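Magazine > Outdoors > Long Walks

Features Routes Huts Gear Letters

We use cookies to remember your reading list. Accept or change settings.

The Slow Way Over Clirura

Rain at the trailhead. Fog by the first bridge. I had two pairs of socks, both bad, and a map that stopped one valley short of where I was going.

Clirura isn't high. People skip it for that. They drive through to the bigger stuff up north and never see the ridge, 30 miles of it end to end, grass on top and beech woods down both sides. I gave it 5 days in June. Most folks do it in 4 and I can see how, but I stop a lot.
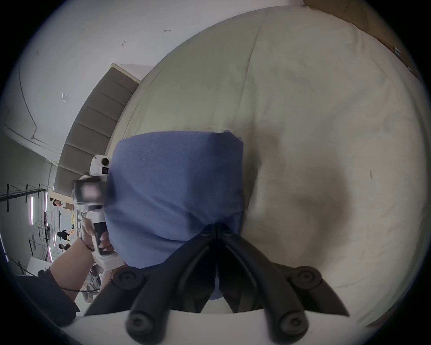
Day one is all woods. Up, up, a little down, up again. The path is marked in yellow paint, old yellow, and after the second stream the marks get thin. I lost it twice before lunch. Both times the fix was the same: go back to the last mark, stand there, look uphill. Ate bread and cheese under a rock with water running off it.

The Kratochvíl hut came out of the fog at half past four. Stove, benches, one long sleeping shelf. Bořivoj Lukáč keeps it through the summer and he'd already heard me coming, he said, for ten minutes. Trekking poles on stone. He doesn't think much of poles. Soup was barley and so thick teh spoon stood up.

Next morning, clear. Completely clear. You come out above the trees and the whole ridge is there in front of you, rolling off east, and the wind hits. The high point is a bump called Clindness, 1,072 meters on the post, and I had it to myself. Sat an hour. Should of moved sooner – the clouds were already stacking up in the west.

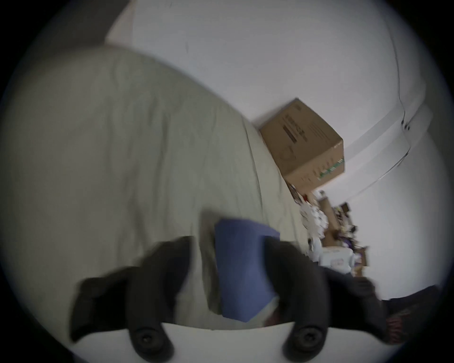

Go east to west, Viera Vávra told me over tea that night, everybody does it backward. Her reasoning: the wind is in your face but the worst climb turns into the worst descent, and you get it done on the first day with fresh knees. Also the evening light is ahead of you the whole way. She has walked it both directions in snow. I said I'd think about it and she said no, do it.

She may be right. Day three was that descent's other half for me, a long wet staircase of roots, and my left knee complained from the top to the bottom. Slept badly. Thunder around the valley till two, then nothing, then birds.
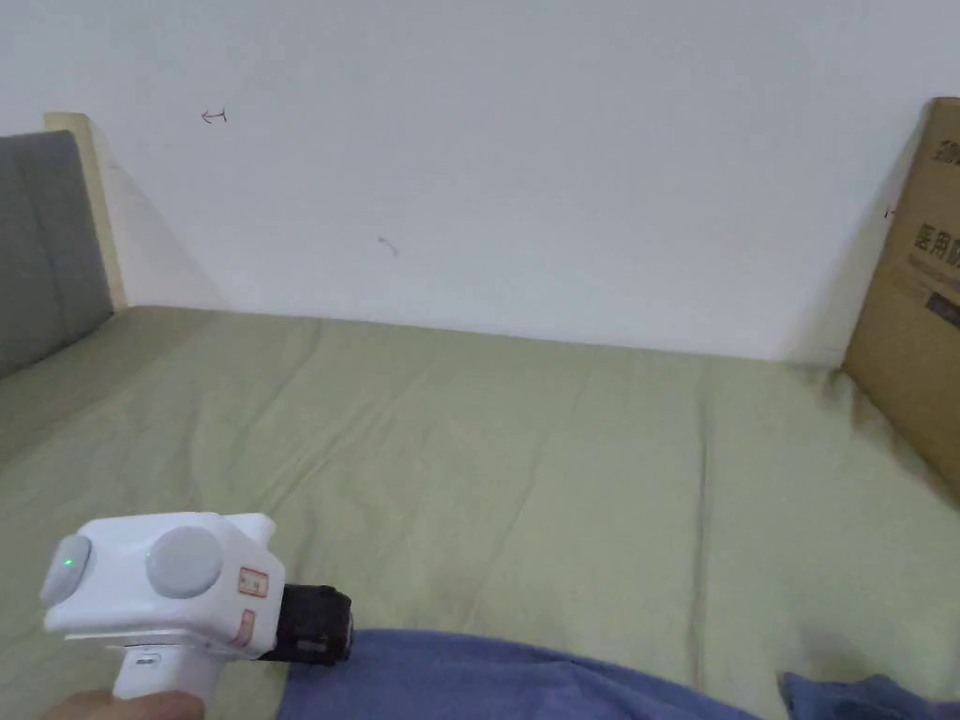
Day four I hardly wrote anything down. Grass, sheep, a spring with a tin cup on a chain. Fill up there. The next water is at the Bestbridge saddle and it's a trickle by late summer, a brown one. The saddle has a flat patch for tents but it catches every bit of wind going, so drop down a few minutes on the south side where the junipers start. Much better.

Last day, short. Down through hay meadows to the road, boots steaming, knee strapped up with a bandana. The bus stop is just past the chapel and the timetable on the pole is the winter one. Ask at the store. Buy the plum cake while your in there.

Bring a filter, a real rain shell and a better map than mine. Huts take cash only.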